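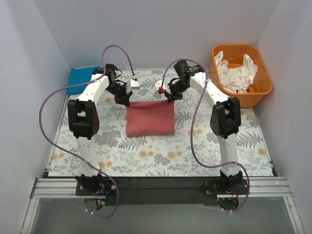 Starkis drops the tri-fold for colored cloths

Folded red cloth, held at its two far corners, on a floral-print tabletop.

FERTHORPE, Sunday, February 15, 2026 – Linen rental company Starkis will stop using the tri-fold for colored cleaning and table cloths and move to a flat rectangular fold, the company said in a notice to customers. The change covers every colored cloth sent out from its Ferthorpe laundry. White goods are not affected.

Under the new specification a cloth is folded in half, turned, and folded in half again. The finished piece is slightly wider than it is deep. It is then squared by hand: the far corners are taken between the fingers, the far edge is drawn tight, and the cloth is laid back down without being dragged over the table. The near edge is used as the reference and is not moved during squaring.

The tri-fold has been in use at the laundry since it opened. It gives a narrow piece that fits the older delivery crates, but it leaves four layers of hem at one end when the cloth has been washed out of shape. Stacks lean toward the thick end. Starkis said leaning stacks were the most common cause of cloths arriving unfolded, ahead of overfilled crates and damaged crate lids.

The company tested both folds over 18 working days in June. A total of 2,626 cloths were folded and stacked during the test, divided between the two methods. Stacks of the rectangular fold could be carried to the loading area without a strap. Stacks of the tri-fold could not, except at half height. The time needed for each cloth was close to the same once staff had used the new method for a week. Starkis did not publish the individual times.

"The corners are where the work is," said Theda Janssen, finishing supervisor at the laundry. "If you pull the two far corners evenly, the fold between them drops flat. If you pull one first, you get a crease that runs across the cloth and you have to open it up again."

The specification allows a small difference between the left and right ends of the near edge. A shallow crease along the far edge is also accepted if the cloth lies flat under the next one in the stack. A loose fold that stands up from the surface is not accepted at final check and has to be smoothed before the cloth is stacked. Faint wrinkles in the body of the cloth are ignored. Cotton cloths are not pressed, and the notice says this will not change.

Marks are handled separately from folding. A cloth with small dark marks goes forward for a decision at the sorting bench and is either rewashed, downgraded to workshop use, or withdrawn. Folders have been told to leave the marked area on the upper face so that it can be seen without opening the piece. Under the old method marks were often turned inward and found by the customer.

Red cloths will be changed over first. They make up the largest share of the colored stock and come in one size, so a full crate can be compared directly with an old one. Blue and green will follow when the red stock has been through one complete wash cycle. Yellow cloths, which are supplied in two sizes, have no date yet. Mixed-color orders will be sent with both folds during the changeover, in separate bags.

Bundles will remain at 200 cloths for kitchen customers. The bundle of 1,000 for industrial customers will be split over more crates, and the crate label will show the fold as well as the color. Prices stay the same.

The new fold is wider than the dividers in the current crates. Starkis has ordered replacement dividers from Kaneko, which also supplies its delivery cages. The Grillalum wire shelves in the laundry's storage room are deep enough to take the rectangular fold in two rows and will be kept. Customers with their own shelving are asked to check the depth before the first delivery. Those who need the narrow fold can keep it on request for one contract period.

Toivo Väisänen, who manages linen stores for several canteens in the area, said the extra width would mean rearranging one cabinet at each site. He did not object to the change. "We take cloths from the top of the stack with one hand, and the old ones came apart when you did that," he said. "I would like the folded side to face the door every time. That was not in the notice."

Starkis said it would add the facing direction to the packing instructions. The folded side will point toward the crate label.

Folding tables at the laundry will also get a marked line for the near edge. The line is being applied to plain tabletops with tape. On patterned tabletops, where tape is hard to pick out, the front edge of the table will be used as the guide.

A one-page sheet showing the fold will be packed in the first crate of each changed color. Questions about shelf depth go to the customer desk in Ferthorpe.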